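Small sinks, small hobs and a very long weekend

I have been threatening to write about the toy kitchen for ages, and as it is 7th August and raining sideways I have run out of excuses. Kettle on, here we go!

If you've read this blog for any length of time you'll know I have a weakness for anything kitchen-shaped and smaller than it should be. It started with a tin stove from the Skundgate market (17 quid, and the oven door fell off on the bus home) and it has got steadily worse. In February I gave the whole back shelf over to it, and I haven't regretted it once, though I do now keep my actual cookery books under the bed.

What I like best in a play kitchen is when somebody has bothered with the background. Plenty of them give you a nice hob and a tap and then a great blank sheet of nothing behind, and it always looks like a kitchen the builders walked out on. Put tiles up, though, and you start wanting to wipe them down after tea. White ones in a brick pattern are my favourite, probably because my gran had them (hers were chipped behind the bread bin, and she stuck a calendar over the worst bit).

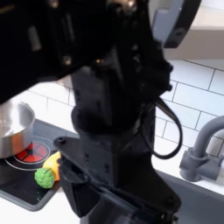 White tiles, grey grout, and a grey sink and tap over on the right.

I do love a grey grout line. I tried doing my own tiles last winter for the old Votira kitchen, cutting them out of card, and I got through 400 of the things before I admitted the rows were drifting uphill. The trick, if you're tempted, is to draw your lines first and start each second row with a half tile. I learned that from the back of a Kobzar leaflet about real bathrooms, so it does scale down! Don't use PVA on thin card either, it curls up like old sandwiches.

Hob on the left and sink on the right is how my real kitchen goes too, and I'm forever carrying a dripping pan of pasta across the worktop between the two. A flat black hob suits a small counter, I think. The red burner is fun, too, even if it does shout a bit.

Next on my list is something to go on the worktop. I've got my eye on a little enamel bread bin from Skostetti, only they want 100 for the set with the matching canisters, and I can't quite bring myself to spend more on a pretend bread bin than I did on my own. I'll probably crack by the weekend.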